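Features | Local Heritage

Print this story
E-mail this story

Home News Sports Features Opinion Archives

The league that played on borrowed fields

The Tarnen town museum has four team photographs from the old cannery league, and until this spring they sat in a drawer with no labels. They now hang in the front hall, with the names of the clubs typed underneath.

The league was made up of teams from the packing houses along the Mokar road. Most of the players were Portuguese and Mexican families who had come for the harvest and stayed. They were not invited into the county league, so they set up their own and played on Saturday afternoons, on whatever ground a farmer would lend them.

The best of the clubs was Farías, named for the grocery that paid for its uniforms. It won six titles. One game against Osine drew 500 people, more than lived in Mokar at the time, and the county paper gave it two lines below the livestock prices. 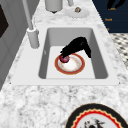 HERITAGE

What survives is mostly paper. The museum holds a scorebook with 199 games in it, kept in pencil by several hands. Some pages have water damage. Others list players only by a nickname, and families have been coming in to help match those to real names.

The county hall of fame has never admitted a cannery league player. Its rules ask for records from a recognized league — and the cannery league was never recognized. A request to change that wording was turned down in November. Another will be filed next year, with copies of the scorebook attached.

The museum is open Saturday from noon. Admission is free.

More Features Next story Back to top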